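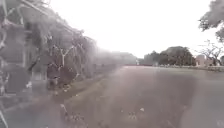
A robot that can't see should stop

The delivery cart that runs the service road between Trosdale and the Paddale depot went through a barrier in April. It was doing a walking pace, no one was hurt, and the damage came to a bent rail and a cracked housing. The council put out a short notice calling it a low-speed contact and the cart was back at work within days.

I think that was too soon, and I think the notice missed the point.

The operator, Besnard, did release the fault log. Credit where it's due. It shows the cart's forward camera had been returning washed-out pictures for 20 minutes before the contact. The fence and the verge on the left had faded to grey shapes. The software noticed. It raised 272 low-contrast warnings in that time and filed every one of them in a place that gets read at the end of the shift.

The cart kept driving. Besnard's explanation is that a low-contrast warning is "advisory" and that the vehicle still had its wheel counts and its stored map to go by. So it knew, more or less, where it ought to be. It had very little idea what was in front of it. If a bus driver told you the windscreen had fogged over but they knew the route, you'd get off.

Glare and haze are ordinary on that road. Anyone who has walked it on a bright overcast morning has squinted down it, and there are leaves and rubbish on the pavement often enough. A machine that works outdoors has to be built for a dirty lens and a white sky, and it has to be set up so that when it can't make out the fence beside it, it pulls up and waits for a person.

The usual objection is cost. Besnard says that stopping on every warning would have halted the fleet of 4 carts several times a day, and that each stop means sending someone out with a cloth and a laptop. I believe them. But that's a figure about how often the carts are driving half blind, and it ought to worry the people who signed the contract.

Dreltby, which runs the same model on its hospital grounds, changed the setting last year. Its carts stop after 2 seconds of poor contrast and call the desk. Deliveries run late in bad weather. Staff grumble about it, and the carts have stayed off the garden beds.

Trosdale could copy that tomorrow. It should also ask for the warning counts to be published each month – the full counts, with times – so residents who share the road with these things can judge for themselves. Until the setting is changed, the carts should be parked.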